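Judside Color Words

README for the listings file, version 3

Hi! I'm Gráinne Horgan, and this is my pile of color words from secondhand furniture ads. It started as a spreadsheet I kept for fun while I was shopping for a dresser, and it got out of hand. There are 1,693 ads in it now, each with the words the seller used for the color, copied exactly as typed (yes, including "biege").

What's in the folder

listings.csv is the main file, one row per ad.
words.csv has the color words on their own, with my best guess at a plain color next to each one.
spellings.txt is a running list of misspellings I decided to keep together.
old/ is version 2, which a couple of people still use, so please don't write to me about the bugs in it. I know.

Columns in listings.csv

ad_id: a number I made up. It doesn't match anything on the sites the ads came from.
board: where the ad ran. Either Hunell, Winthorpe or Ong.
item: couch, chair, dresser, table, bed, shelf or other. "Other" is mostly ottomans and one very long bench.
color_raw: what the seller wrote.
color_plain: what I think they meant, picked from 16 plain colors.
sure: yes or no. I put no whenever I went back and forth on it.
notes: me talking to myself. Skip it if you're loading this into anything serious.

How I collected it

By hand, in the evenings, reading the boards and typing. I didn't scrape anything. Hunell is the biggest of the three and its sellers write the most, so it's heavy on phrases like "a sort of dusty sage, greener in the morning." Winthorpe has a dropdown for color, but people ignore it and put the real color in the title, and I took the title every time. Ong ads are short. A lot of them just say "brown."

I left out prices, names, phone numbers and street names. If you spot one I missed, tell me and I'll pull the row that day.

Things that will trip you up

"Natural" can mean bare pine, undyed linen or, once, a green chair. I left color_plain blank for all of these.

"Gray" and "grey" are both in color_raw, but color_plain always says gray. Same deal with "cream," "creme" and "crème," which all go to off-white.

Two-color items are split with a slash, main color first. I was sloppy about this in version 2 and I've fixed 79 rows so far. There are more, I'm sure, mostly in the dresser rows where the knobs got listed before the drawers.

Some sellers post the same couch on all three boards with a different color each time. I kept every one of those on purpose! They're my favorite rows. If you need unique items, this file can't give you that.

What it's good for

Teaching, mostly. A friend uses it for a spelling clean-up lesson, and I've used it to settle arguments about teal. I wouldn't use it to say anything about which colors sell, as I never recorded whether an item sold.

Changes

Version 3 came out in September. It adds the sure column, the Ong ads and the slash rule. The next one will have lamps, if I ever get through the lampshade words (why are there so many for white?).

Using it

Take it, change it, share it. A mention of Judside would be nice. Fixes are welcome in whatever form you like, and I usually go through them on Friday nights.
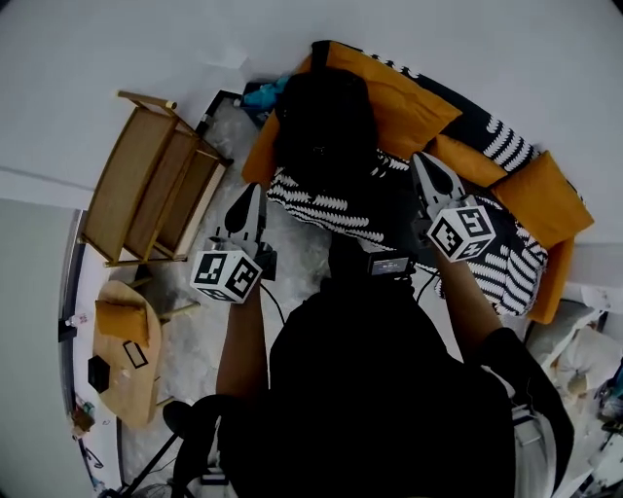 Orange and yellow gave me more grief than any other pair, and I still change my mind about the border. Sellers write mustard, marigold, amber, pumpkin, honey, "school bus," and half of those could go either way. A sofa like this one, with an orange-yellow frame and cushions to go with it, would get "orange" in color_plain from me, with sure set to no. Mustard always goes to yellow, though, and I won't be moved on that one.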